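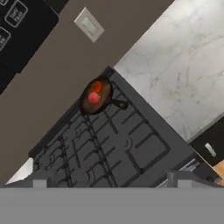

Gas or induction? Read the quote before you believe the brochure

Every second flyer in my letterbox this summer has been about getting off gas. Some of them are from people I'd trust to wire a house. Most are from people who want to sell me a cooktop, and one was from an outfit that sold gas heaters until December and has now discovered the environment.

I should say where I stand. I think most homes will give up gas cooking sooner or later, and I think the case against burning the stuff indoors is a decent one. What I don't buy is the way it's being sold, which is with a lot of rounded numbers, a free saucepan and a deadline that keeps getting moved.

Take the offer from Akance, which several of you have forwarded to me. "Switch in a day," it says in large green letters. In smaller grey letters on the back it says the day does not include electrical work, benchtop alterations, capping the gas line or taking away the old unit. So what happens on the day? A person slides a cooktop into a hole that somebody else has made the right size, and plugs it into a circuit that somebody else has put in. I rang to check I had that right. I was told a consultant would call me back, and I am still waiting.

Unow does a bit better. Their quote form lists the wiring as its own line, so at least you know it exists. But the figure in that line is "from", and "from" is doing an awful lot of work. If your switchboard is old, or your kitchen is at the far end of the house from it, you will not be paying "from". You will be paying whatever the sparky says once he has had the cover off and sucked his teeth.

Fanni Antal went through this in her own unit and wrote to me about it at length. She got three quotes. Two came from firms that never set foot in the place, and the third was from an electrician who spent more than 11 minutes just looking at the meter box, which she found annoying at the time. His was the dearest. It was also the only one that mentioned her switchboard would need replacing, and the only one that didn't grow later, as she found when she went back to the cheap pair and asked them about the board. "Suddenly it was extra," she wrote. "They'd have told me with the old stove already on the footpath."

She ended up going with him, and she likes the new cooktop, mostly. Her complaint is the touch controls, which shut the whole thing down if a drop of soup lands on them. I've heard that from enough people now that I'd go looking for knobs. They do make them with knobs. The showrooms tend to put those models in the back corner.

Then there's the question of what you save. The Hajdu leaflet promises you'll "slash your bills", and I'd like to meet the household that slashes its bills by changing a cooktop. Cooking is a small part of what most of us burn. Heating and hot water are where the money goes, and if you keep those on gas you keep paying the daily supply charge as well, whether you boil an egg or not. The saving worth having comes when the last appliance goes and you can close the account. A leaflet that skips over that is either written by someone who doesn't know or someone who does, and I'm not sure which is worse.

To be fair to the other side (and I have had some stern letters from the other side), the gas people are no more honest. I keep hearing that you can't cook properly on anything but a flame. Rubbish. You can't char a capsicum straight on an induction top, I'll grant you, and a round-bottomed wok is going to be a misery. Everything else is habit. Nor do I have much time for the line about blackouts. Plenty of gas cooktops will light with a match when the power is off, yes, but how many nights a year are we talking about? Own a camp stove, use it outside, and stop pretending it's an argument.

And a word on rangehoods, as both camps like to wave them about. A hood that vents into the room through a filter is a fan with a light in it. It may catch some grease. It does not send anything outdoors, and if you have one of those over a gas flame you should be opening a window whatever the salesman told you. Have a look up there before you spend money on anything else. 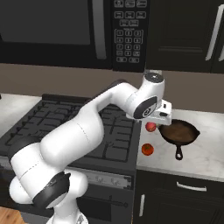

What to ask before you sign

Ask who is doing the electrical work, by name, and whether they have seen your switchboard. A photo sent by phone is better than nothing but I wouldn't sign on the strength of it.

Ask for the size of the cut-out in your bench and the size of the new unit, both written on the quote. If the hole has to be made bigger in stone, that's a separate trade and a separate bill.

Get the capping of the gas line listed with a price. It needs a licensed gasfitter. If you're told it's "included", ask to see where it says so.

Try your pans with a fridge magnet. If it sticks firmly to the base, you're most likely right. The free saucepan is not worth 100 dollars, in spite of what it says on the Dranduleo box, and it shouldn't change your mind about anything.

If there's a discount that ends on Friday, wait until Monday and ring again.

I'm happy to read quotes if you send them in with your name blacked out. Please include the back page, as that's where the small grey letters live.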